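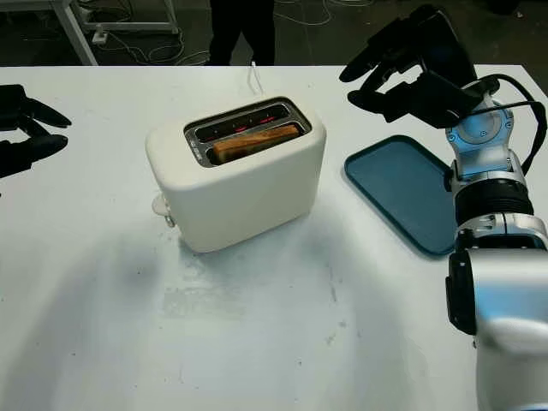
The breakfast room at Plallelitz has now been open on school mornings since June, and we are so pleased to be able to write to you with more than plans this time. You will remember that our last report was mostly about plumbing (we are sorry about that, it was on our minds). The first half of your grant went on the sink, the shelving and the food safety training, and what was left over went to the small things that make a kitchen usable. Toast is still the heart of the menu, a golden-brown slice from a plain white two-slot toaster, and for all our talk of oatmeal bars and fruit cups that is what most of the children ask for when they come in.

Spending to date

We have spent the $2,000 you released for equipment and set-up, and the receipts are in the folder we shared with your office. The shelving came in a little under the quote from Moliten, so we put the difference toward a second refrigerator thermometer and a proper lidded bin for flour. We did not touch the money set aside for staff hours, and we would like to carry it over to the winter term, when the mornings are darker and we expect to be busier. If that needs a form, please send it along and we will get it back to you the same week.

Who is coming

We have 19 children signed up, which is more than we had hoped for at this point, and there are 4 more families from the Wallel side who have asked to join once the bus schedule settles down. Doors open at 7, and the early ones tend to be brothers and sisters whose parents start work before the school gates open. Several parents have begun staying for coffee, which we had not planned for at all, and it has turned into a very nice part of the morning. We have put out a few grown-up chairs.

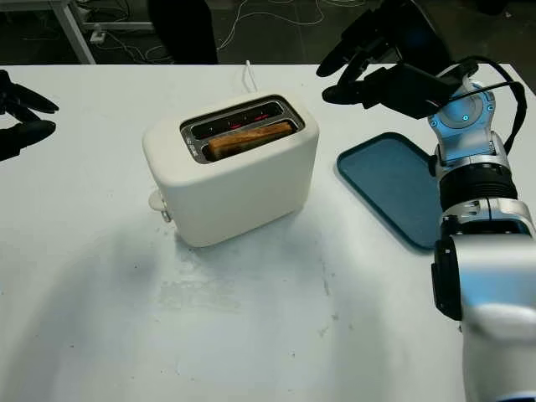
Food costs are the part of the budget we watch most closely, and bread is the biggest line in it. Pîrvu, the bakery on the corner, lets us have day-old loaves at half price, and they toast beautifully, though the slices are thick and uneven and we have had to learn to cut them ourselves. With two slots to a toaster and the elements glowing red, a hungry line of children can feel very long indeed! We would like to ask whether a four-slot model could come out of the contingency money.

Still to do before winter

The back door needs a new seal, the allergy chart has to be redone for the new families, and we are waiting on a date for the fire inspection. We will send the attendance sheets with our next report.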